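The shop that no longer gives bags

When I moved to Indley, the grocer at the corner still put everything in thin plastic bags, even one lemon. In May he stopped. There was a small notice at the till, and for 6 weeks people argued with him about it. I was one of these people, I must admit, and I have changed my opinion only in part. 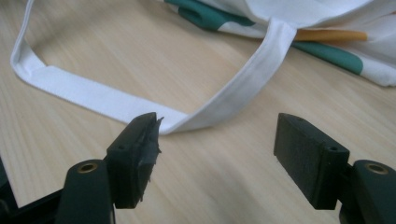
A rule about bags is easy to write, but it asks something from the memory of each customer. You must think of your shopping before you leave home, and many of us do not live in this way. We pass the shop on the way from work and we remember that there is no bread. A white canvas bag with long straps, left on the table at home, helps very little at that moment. So we buy one more, and the cupboard becomes full. In my own cupboard there are now 4 from the same shop, Andreadis, and I never wanted to own even the second.

I do not say the rule is bad. The river path to Sturkstead is cleaner than before, and I walk there every morning. But a cotton bag also costs water and work to make, and it should be used for years. If we treat it like the old plastic one, we have gained little.
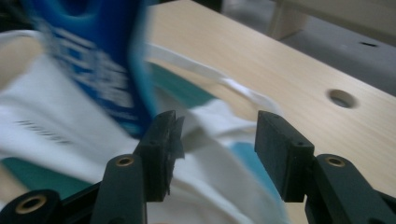 White cloth with teal stripes, on a light wooden table.

In Estville the market has a better idea, I think. People bring the bags they do not need and hang them on a rail by the entrance, and anybody may take one. More than 300 were left there in the first month. It costs the town almost nothing – only the rail and a little space. I have asked our grocer to try the same, and he answered that he will think about it after the summer.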